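Rechercher dans le forum OK
Effacer

Bassine en plastique ou métal pour trier les fruits et légumes ?

monell26
Bonsoir tout le monde ! Je reviens avec mes histoires de cuisine... On rentre du marché le mercredi avec un peu de tout, on pose ça sur la table ronde et ensuite c'est le bazar pendant trois jours. Du coup je me suis mise à tout passer par une bassine rose en plastique, large, pas très haute, et je trie au fur et à mesure : les petits fruits ensemble, les agrumes à part, et les châtaignes restent dans leur sachet jusqu'à ce que quelqu'un ait le courage de les fendre. Vous faites comment, vous ?

Tante_Orner
Pareil, sauf que chez moi le raisin et les tomates cerises ne vont JAMAIS dans le même récipient. Les tomates restent dehors, le raisin va au frigo, point. Et la bassine en plastique, bof, ça garde les odeurs.

monell26
Ah mais la mienne ne sent rien du tout ! Elle a presque 4 ans et je la passe au vinaigre blanc de temps en temps. Tenez, la table :
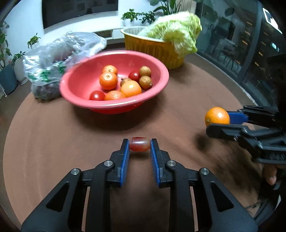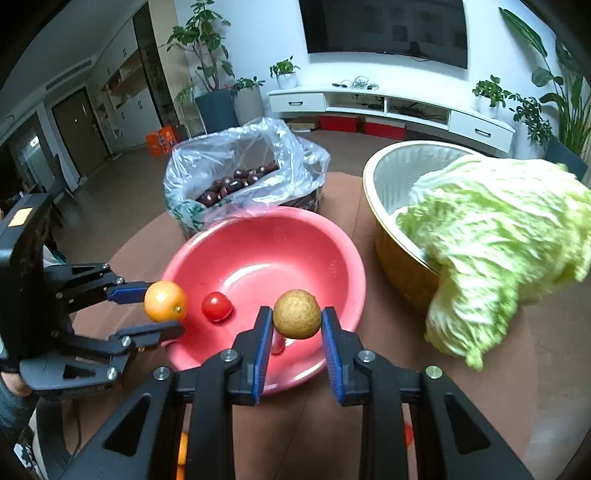
Le tri sur la table ronde, avec la bassine rose et les petits agrumes.

Voss_du_69
Jolie bassine. Par contre le chou chinois dans la bassine dorée, sur la deuxième, il va faner si tu le laisses comme ça à l'air. Feuille de papier absorbant, torchon, bac du bas. Le mien tient deux semaines comme ça.

Tante_Orner
Deux semaines, je demande à voir... Au bout d'une semaine les feuilles du dehors sont bonnes pour la soupe.

Voss_du_69
Ben oui, on enlève les feuilles du dehors et on mange le reste – c'est le principe du chou.

Efren Cabrera
Salut, je débarque dans la discussion. Pour les châtaignes je ne laisserais pas le plastique fermé, elles moisissent vite. Chez nous c'est filet ou saladier, au frais, et on en sort 200 g à la fois pour le four. Et le truc brun tout rond sur la deuxième, c'est un kiwi ou une patate ? On n'est pas d'accord à la maison !

monell26
Haha, je laisse le suspense, dis-moi qui a voté quoi ! Pour les châtaignes je prends note, je vais leur trouver un filet. Le chou part en soupe ce soir de toute façon, avec du gingembre et un reste de nouilles.

Tante_Orner
Moi je vote patate. Et je maintiens, pour la bassine : métal. Ça se rince à l'eau bouillante et on n'en parle plus.

monell26
Oui mais le métal, à 7 h du matin, quand tu la poses dans l'évier, tu réveilles tout l'immeuble...

26 réponses · 3 partages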